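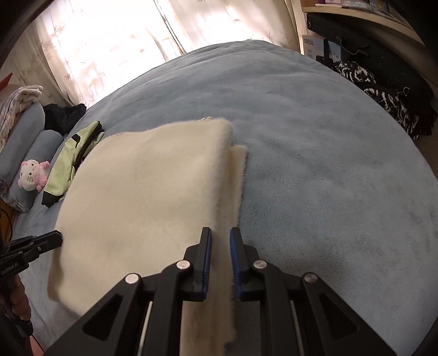

Judit Szekeres did not believe the throw had belonged to anybody's grandmother. She had priced household goods for Brilenero long enough to know that every blanket in every estate had belonged to a grandmother, usually a countess if the seller was short on rent.

"My aunt Etelka made it," said Gillespie Gunn from the doorway. "Etelka Bíró. She sewed that edge by hand."

"It has a label on it."

"She sewed the label on too."

Judit turned back the cream fleece and looked at the label, then at him. He was a tall man in a very good coat, and he had already told her the clock downstairs came from a palace. The clock downstairs said Irker on the back and ran on one battery.

"What do you want for it?" she asked.

"Seven hundred."

"Dollars?"

"It's an heirloom."

She folded the cloth over once and then, because it slid on the blue blanket, folded it again. It was soft, she would give him that. So was the blanket, and he hadn't claimed a relative for the blanket. She wrote 96 on her pad, the lot number, and left the price blank.

"Tell me about the aunt," she said.

He told her. Etelka had lived in this room for eight years. She kept the heat off until her breath showed and went to bed in a hat. She'd bought the fleece at a market stall - a remnant, he admitted, maybe with the label already on it - and had spent a winter putting the stitches around it, arguing with the radio.

"So she didn't make it."

"She made the edge."

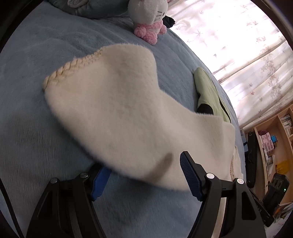
The edge, in thick beige thread.

Judit ran her thumb along the hem. The loops were big near the corner and got smaller as they went, the way handwriting does when a person sees the end of the page coming. A machine wouldn't have done that. A person trying to fake an old woman's sewing might, but Gillespie Gunn didn't look to her like a man who could thread a needle.

"Why sell it?"

"My cousin Magdolna wants it. If it's sold, I can't give it to her."

It was the first thing he had said all day that she believed outright. She crossed out 96.

"Forty," she said. "And I won't write heirloom."

"What will you write?"

"Throw, cream. Hand-finished."

He thought this over with his hands in the pockets of the very good coat. Down the hall the Irker clock made its noise, a tinny bird that was supposed to be a nightingale.

"Could you put palace on the clock?" he asked.

"No," said Judit, and went to look for a bag.

We use cookies to improve your reading experience. By continuing to browse you accept our cookie policy. Accept / Manage settings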